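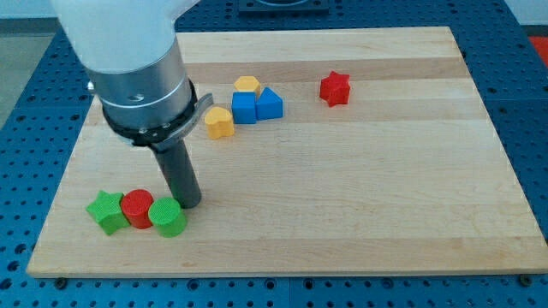
Open Day at the Ornow Automation Workshop

The Ornow Automation Workshop opened its doors to the public in October. The event was held jointly with our partners at Jorar and the Lahtinen Institute, and 554 visitors were received between ten in the morning and five in the afternoon. Guests included local families, pupils from secondary schools in the district, members of the engineering trades and several delegations from neighbouring authorities.

This page records the demonstration which drew the greatest interest on the day, together with notes on the remainder of the programme.

Sorting and pushing demonstration, Hall 2

A robot arm fitted with a plain rod works over a wooden board carrying small blocks in four colours: red, yellow, green and blue. The board rests on a blue perforated mounting table, and the shapes include stars, cylinders, a cube and a heart.

The arm has no fingers in this arrangement. Blocks are moved by pushing alone, a task which calls for careful control of the path taken by the tip. Staff of the Rellix project explained to visitors that a block pushed away from its centre will turn as well as slide, and that the arm must allow for this when approaching a group of pieces standing close together.

Visitors were invited to put forward instructions in everyday language, such as "move the red star to the heart" or "separate the two green blocks". A total of 86 instructions were accepted during the day. Those which could not be attempted in the time available were noted and passed to the project team, who intend to use them in the next round of trials.

Younger visitors showed a marked preference for instructions involving the heart. The longest single request came from a school party and asked for all the blocks to be placed in a line by colour, beginning with blue. The arm was given twelve minutes for this task and the party returned after lunch to hear how it had been carried out.

Questions from visitors

The demonstrators received a large number of questions, and the most frequent are recorded below for the benefit of those unable to attend.

Many guests wished to know how the arm is prepared for work of this kind. The Rellix project has collected almost 2000 practice runs, in which an operator guides the arm through a short task. These runs are reviewed before they are used, and any in which a block leaves the board are set aside.

Several members of the engineering trades asked about the use of such work in a factory. The project is concerned with research, and no product is offered for sale. Jorar is, however, examining whether the same method might help with the alignment of small parts on a packing line, and expects to report its findings to the partners next spring.

Parents asked whether the workshop offers places for work experience. Applications are accepted from pupils aged sixteen and over, through their school. Forms may be obtained from the reception desk.

Elsewhere in the programme

The Lahtinen Institute gave two short talks in the lecture room, the first on safe working distances and the second on the history of automatic handling in the region. Both were fully attended. Copies of the notes may be requested in writing.

Guided tours of the machine shop left from the main entrance every half hour. Owing to demand, an additional tour was arranged at half past four. Visitors who placed their names on the waiting list and could not be accommodated will be offered priority booking at the next open day.

Acknowledgements and further information

Ornow wishes to thank Jorar and the Lahtinen Institute for their support, and the demonstrators for their patience throughout a busy day. School groups wishing to arrange a separate visit to Hall 2 should write to the visits office, stating the size of the party and the age of the pupils. Visits are offered on weekday mornings during term time, and groups should allow ninety minutes.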